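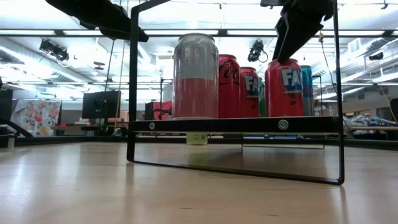
The billeting list for Brusau is later than the town chronicle says it is, Danica, and I'm now fairly sure of it. I spent most of the weekend with the scans and a ruler (my daughter thinks I've lost my mind) and the hand in the margins keeps giving it away. The trouble is that whoever wrote the list up put the big houses first and let the others shuffle in behind, so you get the same effect as with those cans on the shelf, where the silver and red one at the near end takes up all your attention, then comes the Coca-Cola, then the Fanta, and the green one is just a sliver between its neighbours. The widow's cottages by the lower mill are the green can. They're in there, but you only find them if you stop looking at the merchants on the square.

Anyway, let me take your points in turn, because I disagree with one and want to steal another.

On Jul 15, 2019, Danica Holub wrote:

> Dear all, and Viera especially,
>
> I've finished transcribing the ten leaves of the Brusau billeting list
> and put them in the shared folder. There are 188 houses named, each
> with a householder, a note of rooms or stabling, and a number of men
> or horses. The total comes to almost 300 men, which seems a great
> many for a town that size to feed through a winter.
>
> The chronicle puts the list in the first winter of the war, and I was
> happy with that until I got to leaf 6. There's a house entered there
> as "formerly the tanner's, burnt, now roofed". If the fire is the one
> we know about, the list can't be from that first winter at all. But
> could there have been an earlier fire?
>
> Second question. Somebody has put a small cross beside certain names.
> I had assumed these were the Protestants, as it would be very like
> the period to send them more than their share of troopers. Does that
> sound right to anyone?
>
> I'm also stuck on a word in the last column, something like "servis"
> or "serviß", with a sum after it.
>
> Danica

The fire first. I don't think we need an earlier one. I went back through the parish register for the years either side and there's no cluster of burials, no collection for the homeless, no request to the lord for timber, and you'd expect at least one of those if a tannery went up. They stood right against each other along the stream. So I'd take the fire as the one we know, and move the list to the second winter or the third. My money is on the third, mostly because of the horses. There are very few of them for that many men, and the stabling notes say things like "room for four, none given". That looks to me like a regiment that had lost most of its mounts and was sitting out the cold waiting for new ones. I could be talked out of it!

The chronicle isn't much of an obstacle. It was put together two generations later by a man who liked everything to happen in the first winter — the plague, the great frost, the bailiff's quarrel with the brewers, all of it. I've stopped trusting him for anything except the weather.

Now the crosses, and I'm sorry to be a nuisance about this, but I don't think they're Protestants. I wanted them to be. It would make a lovely paragraph. But two of the crossed names turn up later as godfathers in the Catholic register, and the priest there was not an easy-going man. Of course people converted, or were made to, so it isn't proof. What bothers me more is the ink. On the scans the crosses look darker than the entries and they wander over the edge of the column, as if someone had gone down the finished list with a pen in a hurry. I think they're somebody ticking off who had paid, or who hadn't. Have you tried comparing them with the arrears list from the following December? I only have the first page of it and the names I'd need are overleaf, naturally.

The word in the last column is "Servis", I'm nearly certain, and it's good news. It's the money owed for the bits and pieces a soldier was entitled to on top of his bed: firewood, candles, salt, vinegar, a place by the fire to cook. Householders who could afford it often paid cash and sent the man to sleep somewhere else, usually on somebody poorer. So a merchant on the square with a fat sum in that column and no men against his name hasn't been let off out of kindness. He has bought his way out, and I'd bet you anything that his troopers are down at the lower mill. That's the bit I want to steal, if you'll let me. It would sit beautifully in the thing I'm supposed to be giving at Stovham, where all I have at present is a very dull map and a title.

Could you send me the mill cottages as a separate file? I've got them from your transcription but I've muddled leaf 6 with the one after it, and in my copy the smith has ended up with two wives.

A few odds and ends while I'm here. The place name on the back of the last leaf, the one you read as "Au" with something over the A: I looked at it under every setting the computer has and I do see the circumflex, so "Âu" is a fair transcription of what's on the paper. I don't believe it's meant, though. This clerk puts a little roof on capitals when his pen catches. There are water meadows called Au all over that country and I'd leave it as an unidentified one for the moment, with a footnote about the mark.

If anyone else on the list has the Nordale photocopies, the ones that went round in the blue folder before we did everything by email, please could you check whether the supply accounts are in there? I remember oats by the sack and a very cross letter about hay. They'd help no end with the question of the horses, and I'd rather not order the lot again at what they charge for postage.

And Danica, the transcription is a lovely piece of work. I found two slips and I'm only sure of one: leaf 3, the cooper's first name should be Matthes, with the long stroke belonging to the line above. The other one is probably my eyesight — I'll have another go at it in daylight and write to you off list.

Viera Bednárik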